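Dridport Community Help
Section: Automation and machine learning
September 2020

How many demonstrations should be gathered before the first training run?

Posted by Totero

Our department has been asked to prepare a set of teleoperated demonstrations for a short reception-desk task. The robot takes up a hotel key card with its hand and presents it to the card machine on the desk. Each demonstration is recorded from a small camera mounted at the wrist, together with the joint positions of the arm and hand.

To date we hold 400 accepted demonstrations, gathered by 2 operators. The project plan, written in April, asks for 3,180 before any training is attempted. I should be grateful for advice on the following matters.

Firstly, whether it is sensible to wait for the full number, or whether an early training run on the present material would tell us anything of value. Secondly, whether demonstrations in which the card slips in the fingers and is then recovered should be kept. Our written procedure says nothing on the point, and the two operators have been treating such cases differently. Thirdly, whether the desk should be cleared of other items before each recording. One operator clears it and the other does not.

The policy will be used on a desk of the same type, but we have no control over what the staff there may leave on it.

Posted by Prerico

I would advise against waiting. Train on the 400 now, using whatever settings you intend to use later, and test the result on the real desk. The purpose is to find faults in the recording before they are repeated several thousand times. In a comparable exercise we discovered at this stage that the camera images and the joint readings were out of step with each other. Every demonstration gathered up to that date had to be corrected, and a good many could not be.

On recoveries, keep them, provided that the card does reach the machine in the end. A policy trained only on perfect attempts has no guidance once the card has shifted in the grip. Please mark them with a separate label at the time of recording, so that they may be included or left out at training. Attempts in which the card is dropped and picked up by a person should be rejected.

On the desk, do not clear it every time. Cables, packaging and other equipment will be present in use, and the background ought to vary in the recordings as well. What should be avoided is the present arrangement, in which one operator always has a clear desk and the other never does. The learning system may then tie a style of movement to a style of background. Draw up a rota of desk layouts and have both operators work through all of them.

I would also vary the starting angle of the card and the position of the machine – small changes are sufficient – and write down the limits used. Set aside one layout for testing and record nothing on it for training.

Posted by Tạ

More data is always better in my opinion. We did ours with one operator and it was satisfactory. Check that the lens is clean.

Posted by Totero

My thanks to both contributors. The training run on the present material has been approved, and recording will be paused until it has been reviewed. The procedure will be amended to include a label for recoveries and a rota of layouts.

One point remains open. With the card held upright, the thumb lies across the lower part of its face, and from the wrist camera the fingers also hide one edge. I should welcome views on whether a second, fixed camera at the side of the desk would be worth the additional work of calibration, or whether the joint readings of the hand can be expected to make up for what the wrist view does not show. 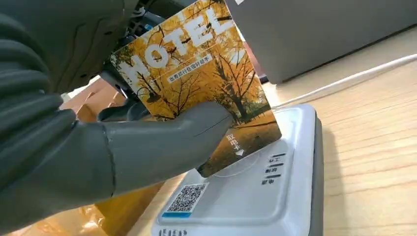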